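Section 4. Recording demonstrations at the parts fixture
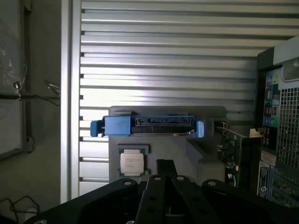

Wrist view with the drive and processor carrier seated in the grey fixture.

By the time you reach this section you should have the arm powered, the wrist camera streaming and the Kevent recorder open on the bench computer. If any of those is missing, please go back to Section 3 before carrying on, as a good deal of what follows assumes the camera settings were saved there.

The purpose of the work is to collect demonstrations for the Tanoli method, in which the policy learns from the wrist view alone, with no overhead camera and no joint targets given in advance. We were rather doubtful about this when we began at Dridbridge. Our first set of 300 demonstrations taught us that the wrist view is quite enough for picking a drive by its caddy, so long as the fingers stay in sight for the whole approach, and that it copes less well with the processor carrier, which sits lower in the fixture and is easily hidden by the gripper on the way down. The present set stands at 1,223 demonstrations across both parts, and it is the one you will be adding to.

4.1 Preparing the fixture

1. Seat the processor carrier in the lower recess. Press gently on the black plastic frame and keep your fingers off the gold contacts.

2. Lay the drive caddy across the upper edge of the fixture with the connector facing the gripper and the blue pull tab on the left as you look through the wrist camera.

3. Check both parts in the live view. You want to see the tips of the two fingers, the whole of the drive connector and the carrier all at once. If the carrier is hidden, raise the wrist a little and look again.

4. Save this pose as "start" in Kevent. Every demonstration in the session must begin from it.

Note: The slatted metal panel behind the fixture reflects a fair amount of light, and a bright patch just above the drive is perfectly normal. We leave it in, and the training set has plenty of it. What does cause trouble is automatic exposure, which will hunt up and down as the wrist moves, so do make sure it is switched off.

CAUTION: Keep hands clear of the fingers whenever the arm is enabled. Pause the arm before you straighten a part, even if it only needs the smallest nudge.

4.2 Recording

1. Choose the part name from the list (drive or processor) and press Record.

2. Guide the arm at a steady, comfortable pace. There is no prize for speed, and slow approaches have given us the more useful data by some distance.

3. Stop for a moment before closing the fingers. The Tanoli labeller looks for that small pause when it divides the recording into approach and grasp.

4. Close, lift clear of the fixture, and press Stop. Mark the attempt as success or failure straight away while you still remember it.

5. Return the arm to "start", pause it and reseat the part by hand.

Please keep your failures. It is tempting to delete a clumsy one, and we have all done it, but the method uses failed grasps to learn when to back off and try again. The only recordings to throw away are those in which the camera dropped out or somebody's hand came into view.

4.3 Changing the layout

After every 3 demonstrations, shift the fixture slightly or turn it a few degrees, then save a new "start" pose. Leave the computer tower and the expansion card beside the fixture where they are unless your session sheet says otherwise. The separate Tilldale set covers changed surroundings, and mixing the 2 makes the results very hard to compare.

Once your session is finished, pause the arm, close Kevent and wait for the upload light to go out before switching off at the wall. Checking and trimming the recordings is covered in Section 5.

Section last revised 14/04/2026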